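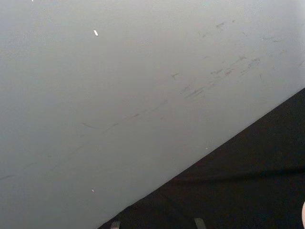

Figure 1. Scuff marks and small light specks on the gray work surface, seen from the wrist camera.

Can a Robot Arm Wipe Down a Bench Yet?
Final project report, Household Automation elective
Xiomara Blackwood
Sep 4, 2021

1. Question

Wiping a surface is one of the first chores most people learn. I wanted to know whether a small arm with a two-finger gripper and one wrist camera could do it without a person choosing where to wipe. Vacuum robots have been in homes for years, but they mostly drive over a floor and do not have to decide whether a mark is dirt or damage.

2. What makes the job hard

Figure 1 shows the kind of surface I was working with. The darker marks are grouped at the upper right, and a fainter broken streak runs down towards the left. There are also a few tiny white specks. Next to the gray is a nearly black area that looks like fabric.

A person would run a finger over the marks to find out if they come off. The arm I used has no sense of touch in its fingers, so it has to go by colour and shape. A scratch and a smear can be nearly the same shade of gray. The specks are easier to pick out by brightness, but they are small and a setting that finds them also picks up the grain of the surface.

The edge between gray and black was the easiest thing for the software to find. I used it as the limit of the cleaning area.

3. Method

I split the chore into finding marks, planning a path and wiping. For finding marks I compared two programs. Cullov compares each patch of the surface with the patches beside it. Flollow is a trained model that I fed with labelled pictures, 1546 for training and a separate set for testing. The labels were "wipe", "leave" and "not surface". I did all the labelling myself, which took most of December and is the part I would plan differently.

The path planner came from Imari, the course code library. It moves the cloth in straight overlapping passes. I changed the overlap and the speed and left the rest alone.

4. Results

Cullov found dark marks well but could not tell a scratch from a smear. It sent the arm back to the same scratch over and over until I set a limit of 6 passes. Flollow gave up sooner on scratches. It also missed faint streaks, and on a few runs it labelled a fold in dark cloth as surface.

Neither program was reliable with specks. The cloth often pushed crumbs to the edge and left them there. A person cups a hand at the edge and catches them, and the planner has nothing like that.

Wiping itself was the least trouble. Once the arm had a path, it kept to it.

5. Discussion

I would not leave this arm to clean a kitchen. On a shop floor, where the same bench is wiped every shift and its permanent scratches could be mapped beforehand, I think it could be useful now. Berisha's notes on shared workbenches suggest keeping a map of old damage for each bench, and I would try that next. A fingertip force sensor would also help.

My class was asked to guess when homes will have a general chore robot. I put 2050. Wiping may come earlier if someone works out the crumbs.

Related reports
Folding Tea Towels With One Arm
Imari Path Planner: Setup Notes for New Students
Sorting Cutlery by Shape and Shine
Can a Gripper Open a Cereal Box?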